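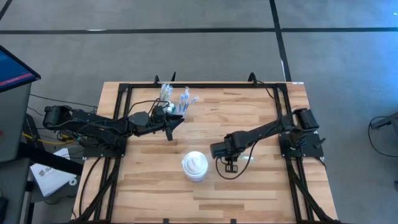

Why does the player show two copies of the same album when there's only one folder on the disk?

The album artist tag is filled in on part of the tracks and blank on the rest, so the library treats them as two different records with the same name. Fill the field in on every track, rescan, and the pair should fold back into one.

09/07/2021

That question has come up so often that I'm putting it at the top of the page, where Vidar can find it without ringing me. Right, on to today.

Spent the morning with the test library. It stands at 3164 tracks after I copied in Razia's old ripped CDs, and I wanted to know how Firlow copes with a first scan when the tags are a proper mess (and Razia's are a proper mess — lovely taste in music, dreadful habits with capital letters). The scan got to 2248 and then sat there. No error, no spinning thing, the progress bar just parked itself. I gave it a cup of tea's worth of time and it hadn't budged.

Went looking in the log. The last file it opened was a live recording with cover art embedded in it, and the cover turned out to be a scan of the whole booklet at some ridiculous size. Took the art out of that one file, started again, and the scan ran straight through to the end. Put the art back in: stuck at the same place. So I'm fairly happy that's the culprit, though I've only got the one file to go on. Kausar, if you have any rips with monster artwork, please drop a few in the shared folder!

What I think we should do is skip any cover over a certain size, write a line in the log, and carry on with the next track. Atif would prefer to shrink it on the fly. He may well be right but that's more work, and people with slow phones would feel it. Leaving it open till we've talked.

Lyrics next. I'd been putting this off. We get lyrics from two places: a plain text file sitting beside the track, or the timed sort where each line has a stamp and the words scroll along with the song. The plain ones are fine. The timed ones drift, and they drift worse the longer the song is. On a short pop song you'd hardly notice, but on the long Jevberg set that Zubaida uses for everything, the words were a whole line behind by the end. I sat there tapping the desk and getting crosser and crosser.

First guess was the stamps themselves. Checked them by hand against another player and they were good. Second guess was the sample rate, and that was much warmer. The file is a 48k one and I have a horrible feeling we're working out the position as if everything in the world were 44.1. Converted a copy down to 44.1, played it through, and the words stayed put right to the last verse. Hooray! Haven't found the actual line of code yet. It'll be somewhere in the bit Vidar moved last month, and I don't want to poke about in there while he's halfway through tidying it.

One oddity I can't explain: if you pause and start again, the lyrics jump back to the right place and behave for a bit before they wander off again. Might be the same fault, might be something else. Noting it so I don't forget.

Song recognition. Ran the batch of short clips again, 148 of them, all recorded off the kitchen radio with the usual clatter going on behind. It named 71 correctly, which is better than last time but still less than half, and I wouldn't put that in front of anyone. The misses are mostly quiet openings, piano and so on, and anything with a presenter talking over the intro. Brass bands it gets nearly every time, for whatever reason. I tried letting it listen for longer before it makes up its mind and that seemed to help with the quiet ones, but I ran out of morning and only did a handful, so no number for that yet.

Kausar asked whether we could show a "might be this" answer when it's not sure. I like that. I'd much sooner see a maybe than a blank, and so would my mum, who is our most demanding tester.

Small things, in no order:

The sleep timer now fades out gently and doesn't chop the song off. Much nicer.

Shuffle still plays the same artist twice running more than people like. I know it's truly random. People don't want truly random, they want spread out. Zubaida has an idea about this and I've told her to go for it.

The Stotden headphones drop the track title when the connection comes back. Other headphones don't. Borrow Razia's pair and try them on my phone before blaming our end.

The word "Favourites" is spelt two different ways in the menus. Pick the British one, please, and fix it in the settings page as well as the side bar.

Playlists exported to a file lose their order if two tracks share a title. Atif has seen it twice, I haven't managed it once. Atif, send me the actual playlist?

For August: the equaliser page, which I've been dodging, and a decent answer about folders on memory cards. Zubaida says the memory card thing is what people write in about most and I believe her.

Left the long-listen run going on the old laptop. Please don't shut the lid.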